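Home | Visits | Notes | Reading list | About | Contact

We use cookies to remember your settings and to count page views. By staying on this site you agree to this. Accept | Manage

A day at the Nuvutik open house

I had wanted to get inside Nuvutik since they published their bench rules last year, and in June I finally did. The building is a former seed warehouse out past the rail yard in Monuvham, and the bus lets you off on the wrong side of it, so allow 10 minutes for the walk (there is a footpath behind the tire shop, and it's quicker than the road). Coffee was in the lobby, badges were handwritten, and by the time the first tour went up the stairs the line was out the door. On a weekday morning, to hear about rules! I was delighted.

If you don't know them, Nuvutik records two-armed robots doing ordinary kitchen and household jobs, and other groups train on the recordings. What made me want to go is how they write things down. Their rule book is called Fedoruk, after the street the first lab was on, and it fits in a thin binder. Every station has a printed copy on a hook. I read most of ours while the group ahead of us was asking about lunch.

The first section covers people. Hands stay outside the tape while the arms are powered, the person running the session says "arms live" out loud and waits for an answer, and the stop button is tested at the start of each shift and signed for. We watched a shift start and it really does get tested, with a good loud clunk. Visitors get the same short talk as new staff. Long hair tied back, no lanyards — I had to put my badge in my pocket.

The second section was my favorite, and it's all about the table. The mat has to lie flat and inside the clamps. Nothing goes on a mat that isn't on the day's object list. Cookware is clean and empty, glass gets checked for chips before it goes out, and anything with a power cord is left unplugged for a handling session, with the cord kept out of the lanes the arms use. There was a lively argument in our group over cords. One man from a packaging plant wanted them taped down every time, and our guide said they had tried it, but then the recordings taught nothing about cords, and real kitchens have them. So the rule says the cord stays free and the operator has to call it out before the first move. I thought that was a very good answer, and the packaging man wrote it down too.

Start layouts get their own page. Objects are moved between recordings and the operator is asked to resist making things neat, which I would find very hard! Lids may be on or off, bowls may be stacked or apart, handles may point anywhere as long as the list says so. A session that breaks a rule is kept and marked, with the rule number beside it. Of the 2565 recordings on the spring list, 327 carry a mark, and they print that on a board by the stairs where everybody can see it. I asked if anyone minded. Apparently people minded for about a week.

After lunch (soup, very good bread) we had a session on Dronenel, the checking program they run at the end of each shift. It compares the written object list with what the cameras recorded and flags anything that doesn't match. It's slower than I expected and the screens are plain, but it's easy to follow, and a new person can work it on the first afternoon. They give the last hour of the shift to it, even when the day has run late. I'd like to see the same thing in our shop, where the list and the bench have been strangers for years.
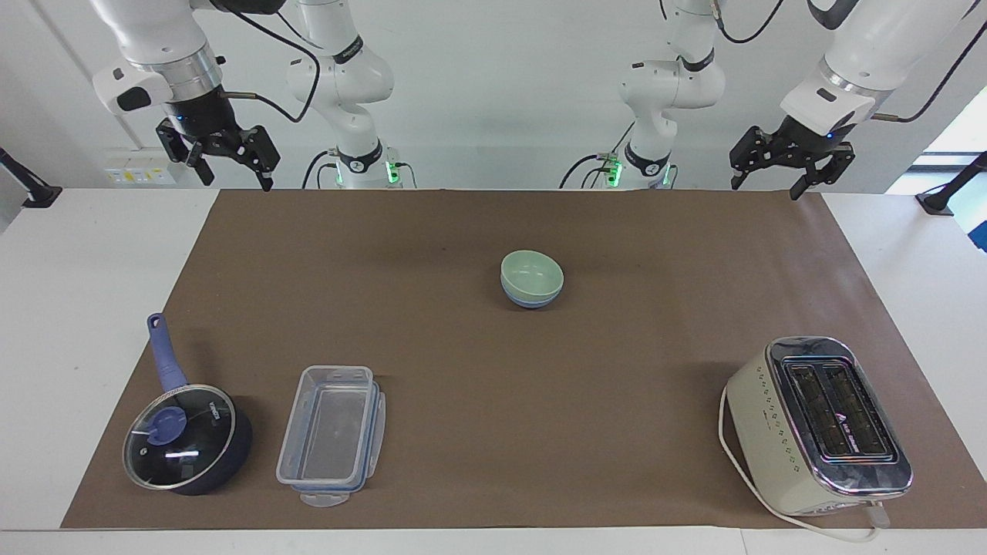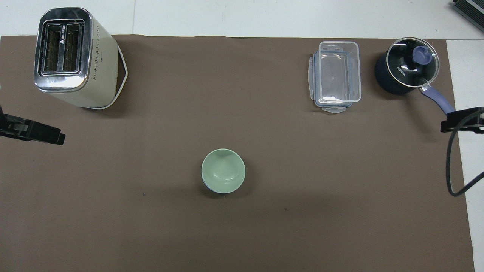
Toaster, saucepan, storage container and bowl ware on the brown mat at Nuvutik.

The next open house is planned for the fall, and sign-up is by email through the front desk. Groups are small, so write early, and wear shoes you can stand in. The binder can be bought at the desk too, but they only take cards.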